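Jondville Block Association – minutes, 19/05/2022

Present: 17, Mizanur Gazi chairing. Apologies from Ukley Street.

1. Last minutes
Agreed, one spelling fixed.

2. Parking
Signs on Miah Lane still not up. City says June. Mizanur to call agian.

3. Summer potluck
Budget $300, same as last year. Lemonade table yes, 8 pitchers. Need cutting boards, bowls, trays – bring your own, put your name on it. 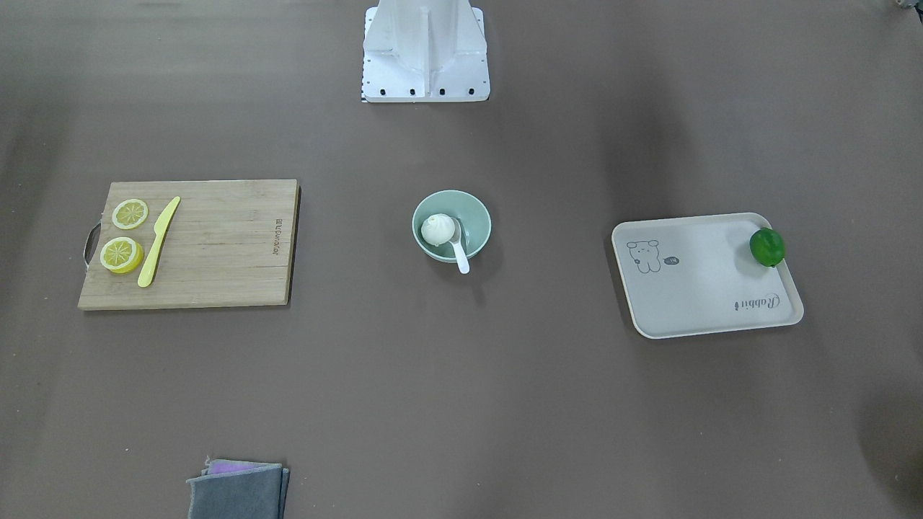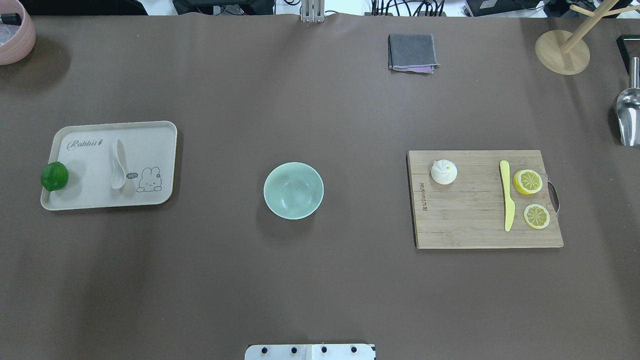
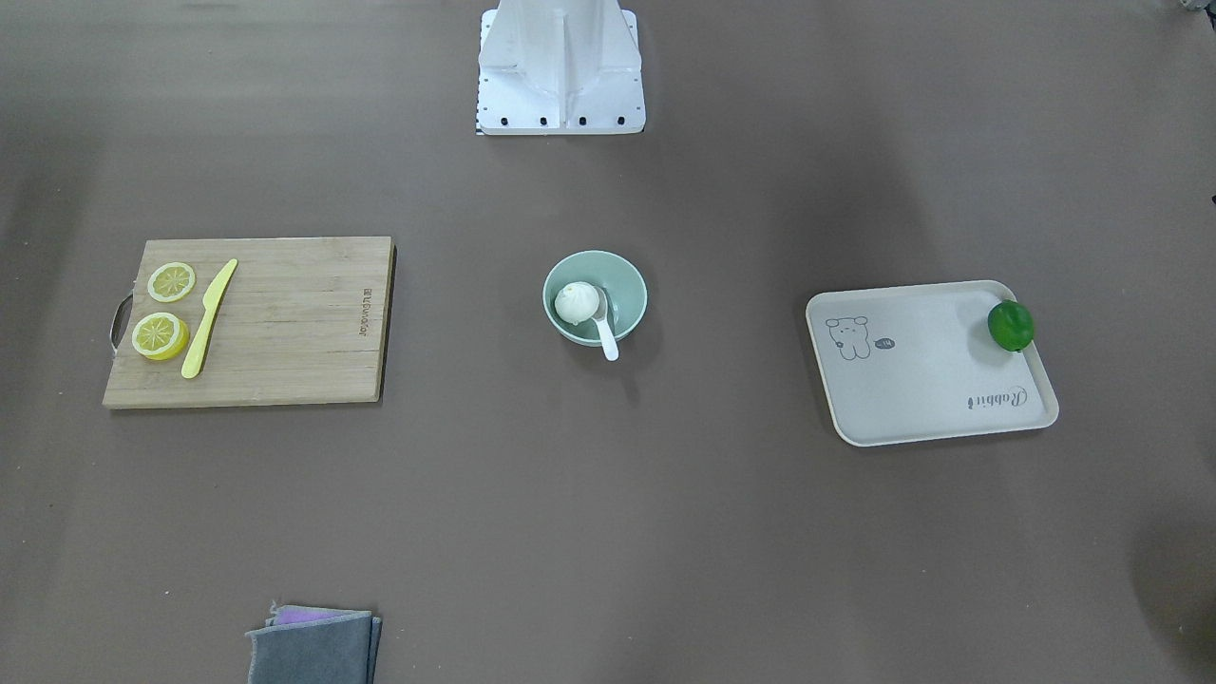
4. Storm drain
Corner by Flultetti Bakery backed up twice. Leaves mostly. Rakes out next weekend, 5 people signed up so far.

5. Any other business
Dog bags box empty. Streetlight out by the mailbox – reported. Question on fence hieghts, held over to next time.

Closed early, rain coming in.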